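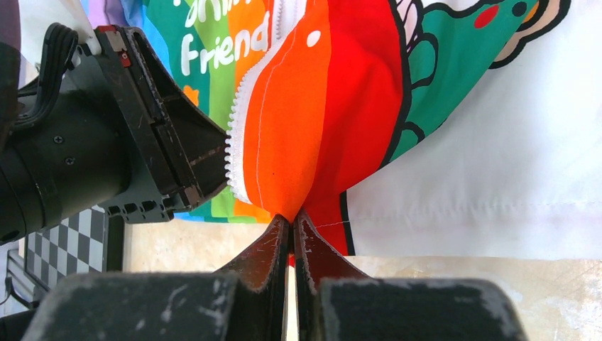 How Does a Zip Work?

Last updated: 10 October 2018

Have a look at whatever you're wearing. I bet there's a zip on it somewhere! There's one on my coat, one on my boots, one on my pencil case and two on my rucksack, and I hardly ever think about any of them until one gets stuck. Then I think about it a lot.

I started wondering about zips when I was sorting through a pile of bright, patterned cloth things and found one with a white zip. The teeth looked like a row of tiny beads. I ran my thumbnail along them (it makes a lovely purring noise, do try it) and I thought, how on earth do those little bumps hold two bits of cloth together so tightly? So I went and found out, and now I'm going to tell you.

The parts of a zip

Every ordinary zip has the same few parts, whether it's on a tent or a teddy bear's jacket.

First there's the tape. It's the long, flat strip of cloth on each side, and it's the bit that gets sewn to your coat or cushion. Look closely at a zip at home and you'll probably see a line of stitches running along next to it. Without those stitches the zip would just fall off in your hand.

Then there are the teeth, all along the edge of the tape. They can be metal or plastic. Big chunky ones are good for outdoor coats, and small ones are good for things that need to bend and fold.

Then comes the slider, the little lump that goes up and down. It does all the clever work. Fixed to the slider is the pull, the bit you hold. Lots of people call the whole thing the zip and that's fine, I do too.

Last of all there are the stops, at the ends, which keep the slider from shooting off. If you've ever had a slider come right off in your fingers, a stop was probably missing or broken.

What happens when you pull it

Hold your hands in front of you with your fingers spread out. Now push the fingers of one hand into the gaps between the fingers of the other. Try to pull your hands straight apart with your fingers bent over. Hard, isn't it? The teeth of a zip fit together a bit like that. Each tooth has a bump on one side and a hollow on the other, and the bump of one sits in the hollow of the next.

But you can't just squash the teeth together with your fingers and hope. I've tried. They have to go in one at a time, at just the right angle, first one from the left, then one from the right, and so on all the way up. That's the slider's job. Inside it there's a tunnel shaped like the letter Y. The two rows of teeth go in through the two arms of the Y, get squeezed together in the middle and come out of the bottom as one row, all locked up.

And when you pull the other way? The joined-up row goes in at the bottom of the Y, and a little wedge between the two arms pushes the teeth apart again. Same tunnel, backwards!

How many teeth?

I got a bit carried away here. I sat on my bedroom floor and counted the teeth on my longest zip, which is on my old Giltar sleeping bag. There were 457. Then I wasn't sure if I'd missed a few, so I counted again and got 457 again, and I was very pleased with myself. My friend in Pinholm did the same with her tent door and got 578, so she won.

Try it yourself

You'll need a zip that opens all the way, like the one on a jacket.

1. Undo it completely and lay the two sides flat on a table.

2. Look at one row of teeth from the side. Can you see the bumps? A magnifying glass helps.

3. Do the zip up very slowly and stop halfway. Look at the top of the slider. You should see the two rows going in.

4. Gently bend the closed part from side to side. See how it curves but stays shut?

5. Undo it again, just as slowly, and listen. Going slowly gives you separate clicks. Going fast, the clicks run together into that zzzzip sound.

When a zip gets stuck

Don't yank it! Mostly a stuck zip has swallowed a bit of cloth. Move the slider back the way it came, a tiny bit at a time, and ease the cloth out sideways with your other hand. If there's no cloth caught and it's just stiff, rub the tip of an ordinary pencil along the teeth. Pencil lead is slippery. (Do this on dark things, though. I did it on a white cushion cover once and it left a grey line.)

If a tooth is missing, ask a grown-up. The mending stall at Cinville market fixed my boots in April, and the lady there let me keep the old slider. I've got it in a matchbox.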